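Wimis bench: checks before recording, with comments
Filled in by Itziar Cifuentes, 6 March 2024
Task set: Lisivent, paint and brushes

1. Emergency stop pressed and released, both arms
Pass. Both arms drop out at once and come back cleanly. Lovely to see after the trouble we had on the Toledo bench!

2. Bolts on frame and arm bases
Pass. One corner took a quarter turn. Please mark it with the paint pen when you tighten it, so the next person can see if it has moved.

3. Cables clear of the arms through the full reach
Pass with comment. Fine at normal speed, but take each arm to its highest pose by hand first and watch the loops near the housing. If a loop goes tight, stop and re-tie it.

4. Gripper fingers
Pass. No chips, and they close evenly. Wipe them down between batches (paint gets everywhere, and I mean everywhere).

5. Wrist cameras
Pass. Lenses cleaned, both pictures sharp at table height. The fingers should be in view on every recording.

6. Table and objects
Pass. Caps tight on all the paint bottles before they go in the bin. Cup upright, away from the edge. Move things a little between runs, please! The learner does so much better when the cup isn't always in the same spot.

7. Force limit
Pass. Set to 78 on both arms in Uven and saved. Don't raise it to get through a sticky grasp; let the run fail and keep it. Failed runs are useful to us and I love having them, as long as they are labelled.

8. People
Pass. 2 people present, one driving and one with a hand near the stop. Hair tied back, lanyards off.

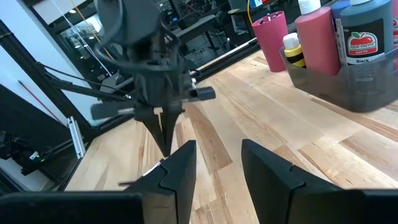
9. Handovers between arms
Pass with comment. These are the runs I'm most excited about, and also where the arms come closest to each other. Go slowly on the approach and let one arm settle before the other moves in. If the fingers touch, pause and look them over before carrying on.

10. Storage and count
Pass. 122 good runs saved, target is 200 by April. Disk has plenty of room.

To do: new cable ties, spare finger pads, a second paint pen.
Cleared for recording. I.C.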